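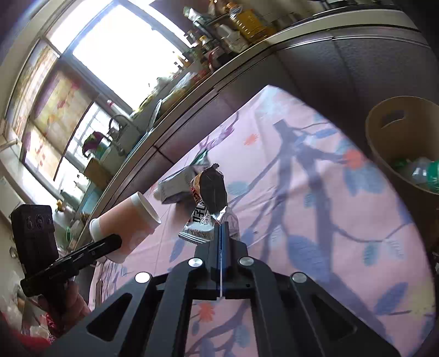
**Household Routines, unit 6 - clearing the table and sorting what's on it**

Notes for anyone who missed it. Handout goes with the Denirance workbook, p. 27 onward. Bring the workbook next time, I won't have spares.

## Where we left off

Did dishes and drying last time. Today is the stuff that ISN'T dishes: wrappers, paper cups, small cartons, packets. Most people do this part badly or in the wrong order, then wipe crumbs onto the floor.

## Order of work

1. Look first. Don't touch anything for a few seconds. What's trash, what still has food in it, what's going back in the cupboard?
2. Full or half-full packets off the table, over to the counter.
3. Cups next. Check inside before you tip or stack.
4. Wrappers and torn bits.
5. Cartons, flattened.
6. Cloth last. Always last.

Lots of you wanted to do wrappers first. You can, but a cup on its side with an inch of coffee left in it will get you while you're reaching across.

## Wrappers

Snack wrappers are the hard ones. Torn open they don't lie flat, they spring back, and the little piece you tore off the top goes somewhere else. Two pieces = two pick ups. Count it as one job anyway.

- pinch at a crease, not at the flat printed part (slides)
- crimped end is stiff, good place to grab
- crumbs: lift slowly, keep the open end up
- shiny inside means plastic and metal film. Goes in general trash here, NOT paper. Check your own town's list
- clear crinkly bits are easy to miss on a patterned cloth. Go over the cloth with a flat hand afterwards

Somebody asked about folding wrappers into a little knot so they don't blow around. Fine at home. At sorting places they'd mostly prefer them loose, so ask.

## Paper cups

Look like paper, have a lining. Same rule as the wrappers, check the local list before they go in with cardboard. Empty, then stack, then bin. A tipped cup rolls in a curve because one end is wider - so it won't go straight off the edge, it'll swing round and knock into something. Stand it up or take it away, don't leave it lying there while you do the rest.

Don't squeeze. If you grip round the middle hard it buckles and whatever's inside comes up over the rim. Grip low, near the base.

## Small cartons and packets

Carton: open both ends, press flat, paper bin. Shake it first. Last April a whole strip of stock cubes went out with the cardboard and we were looking for them for two days.

Packets: is it open? If it's closed it goes back on the shelf. If it's open, fold the top over twice and clip. The Fadex clips in the drawer are ok, the springs on the old ones are gone so throw those out if you get one.

Not sure if a packet is empty? Pick it up. Weight tells you faster than looking.

## The cloth

Printed cloths hide stains and crumbs, plain ones show everything. With flowers, you can't trust your eyes, use your hand.

- fold corners to the middle, carry to the sink or the door, shake out
- never drag it, you'll take the carton with you
- fabric: shake, then wash if sticky
- wipe-clean: damp sponge from far side toward you, dry after
- put back with the hang even on both sides

Table under the cloth gets a wipe too. Everyone forgets this.

## Timing exercise

From the workbook. Set the table up with a cup, a torn wrapper, a carton and a packet. Clear it. 140 seconds is the target incl. the cloth. Lucrezia Tedesco's group got there on their second go, first go they'd left the torn-off top under the fold of the cloth and had to start again.

Write down:
- your time
- anything you touched twice
- anything you put in the wrong bin

Touching things twice is where the time goes. Moving a cup from one end of the table to the other isn't clearing it.

## Reading

Druketska, chapter on kitchens, just the first half. Kılıçarslan is optional, it's long (544 pages, don't panic) but the section on packaging waste is good and has a decent table of what's lined with what.

## For next time

- workbook, filled in up to the end of unit 6
- one clean empty wrapper and one carton from home, we'll sort them togther
- fridge shelves after that, so have a look in yours before you come

Sheets with times go in the tray by the door.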